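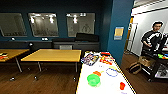

Taking a seven-year-old to the Lirnik robot open day, is it worth the journey?

kettleandcrumbs

Hello all, I hope this is the right part of the site for it, and do move it if not. My grandson is seven and has been mad on robots since he was old enough to point at one, and I've seen that Lirnik are opening their workrooms at Fedby to the public on Sat 8 August. The notice says there will be a demonstration of a robot "tidying and sorting everyday objects", with a talk beforehand and time to ask things afterwards, and that is very nearly all it says. There is a line at the bottom about children being welcome with an adult, which is kind of them, but I have been caught out by that sort of line before (a steam museum, two years ago, four hours of valves and nowhere to sit).

We would be coming by train and then the 659 bus, so it's a fair old trek for little legs and for mine as well. What I would dearly like to know is whether there's something for a child to look at, or whether it's people in lanyards talking to other people in lanyards. Is the robot the kind that moves about, or is it an arm on a bench? Can they touch anything? And how long does it all go on? He is good as gold for an hour and then he very much isn't.

I'd also be grateful to hear if it's noisy. He doesn't like sudden bangs and will put his hands over his ears and refuse to take them off again, which makes lunch difficult.

Thank you in advance, and sorry for going on!

marrow_and_bean

Oh do go, I think he would love it! I took my two to the one they held last November, when they were eight and five, and we still hear about it at bath time. I'll try to answer everything in order but I'm bound to wander.

It isn't a show, so put lights and music out of your mind. It's a workroom with tables in it, and the robot practises with toys, proper bright plastic ones of the sort you've got in a box at home. My youngest walked in, saw a long table covered in toys and assumed the whole thing had been laid on for her. The people there were very sweet about it and let her choose which toy the robot should go for next, and she chose the same one every single time.

The one we saw stood at the table and picked things up and put them into a bowl. I will say that it is slow. It reaches out, has a think, shifts a little, has another think, and then quite often the toy rolls away and it has to begin again. The grown-ups in our group got a bit fidgety at this point but the children were completely gripped and were shouting advice at it — "left a bit, left a bit" — and when it finally got hold of a ring there was a cheer you could have heard at the bus stop. I'd tell your grandson beforehand that it's still learning, the way you would with a new puppy, and then he won't be let down by the dropped ones.

As for touching, not the robot, and they are quite firm about it. There's a line on the floor you stay behind while it's moving. But there was a side table with some toys on it where the children could have a go at the same job using a pair of kitchen tongs and one eye shut, which sounds like nothing and kept mine busy for most of the afternoon. I had a go myself and was dreadful.

Noise, hardly any. A sort of hum and a whirr. The loudest thing was a toy landing on the floor. There's a wooden floor where we were so it does clatter, but you can see it coming.

We were there just under two hours including the talk. If I went again I'd skip the talk with a little one. It was 40 minutes and the man giving it was lovely, but he did spend a good stretch of it on how the robot has to be shown the same action over 3000 times before it gets the idea, and my eldest was under the chair by then. You can slip in after it and go straight to the tables, and I don't think anybody minded the families who did.

Take a drink and a snack. There was a tea urn and that was your lot.

paivaroad

Can't help with the child side of things, mine are grown up, but a warning about the bus. The 659 only goes as far as the Paiva Road stop at weekends and you have to walk the last bit uphill. Ten minutes if you're fit. Sit on the left going in or you'll miss the stop.

Also I went to the same one in November and found it rather dull.

solder_sundays

Agree with nearly all of the long answer above. I've been to two of these and to the Rulleo one, and Lirnik's is much the better for children. At Rulleo the robot was behind a screen and you watched it on a telly, which you may as well do at home on the sofa.

A few odds and ends that might help. You do need to book, even though it's free, and the afternoon slots go first. If you write to them and say you're bringing a child they'll tell you which slot has the fewest people in it. I did that for my nephew and we had a good long go at asking things with hardly anyone else in the room. He wanted to know if the robot got bored, and the chap thought about it properly and gave him a proper answer.

It isn't the kind that walks, if that's what he's picturing. It's arms and a head on a base, and it stayed put the whole time I was watching. I have heard they sometimes wheel it from one table to another but I've not seen it done, so don't promise him.

Chairs are a bit thin on the ground once the talk is over. If standing about is a trouble to you, ask for one when you arrive and they'll fetch it.

kettleandcrumbs

Oh, thank you all so much, this is just what I was hoping for! I've booked us the late morning slot and we shall be missing the talk. I've told him about the tongs and he has already been practising on the sugar lumps. Paivaroad, thank you for the tip about the stop, I'd have sailed straight past it. I'll ask my daughter about borrowing the folding stool for the hill.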